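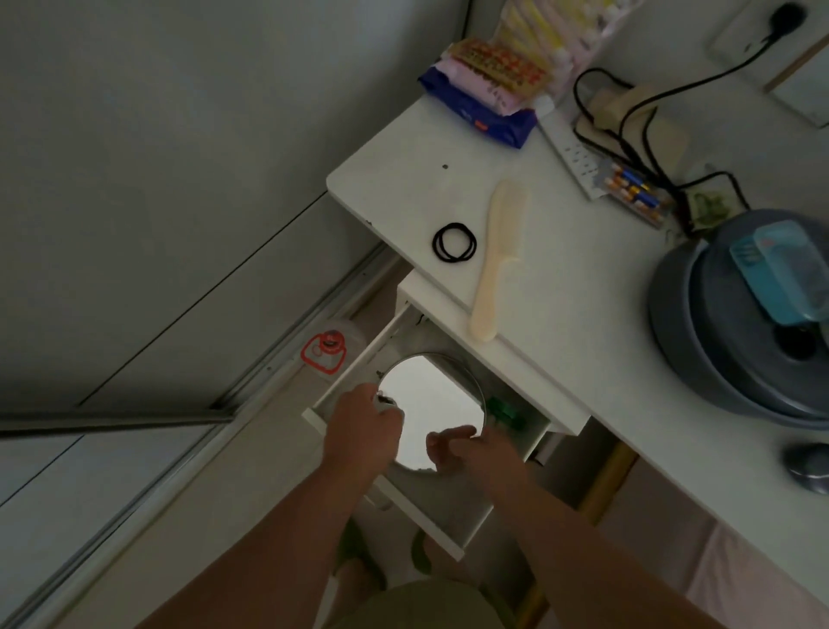
Who decides when a recorded task is good enough to teach a robot?

Two people do, working apart, and both have to pass the clip before it goes into training.

Welcome to the practice gallery for Prundach, our set of everyday household tasks! We love this stuff, and we keep getting asked how the house rules look when a real pair of hands is at work in a real room, so we're putting the rules next to the work. The opening shot comes from the drawer tasks: both hands over an open drawer, a round mirror lying face up inside it, a comb and a black hair tie on the desk above.

Hands in view. Our first rule, and my favorite. Both hands stay in sight while they handle things, as they do over this mirror.

Leave the room alone. Cables, a pack of batteries, a mouse at the far side of the desk: all of it stays. A robot that only ever learns from tidy desks will have a rough time in a real home.

Shiny things are welcome. Mirrors used to be on our "avoid" list, and I'm so glad Asger Eskildsen talked us out of it (he wrote the Staver checklist, too). Reflections go in, and reviewers tag them.

Ask first. Everyone who records signs the consent sheet, and can pull a clip later with no reason given.

The June set has 677 clips, and 129 went back for a second look, mostly over labels. Reviewers, please use the new Okoro form for those. The old one stays open until 2020-09-14.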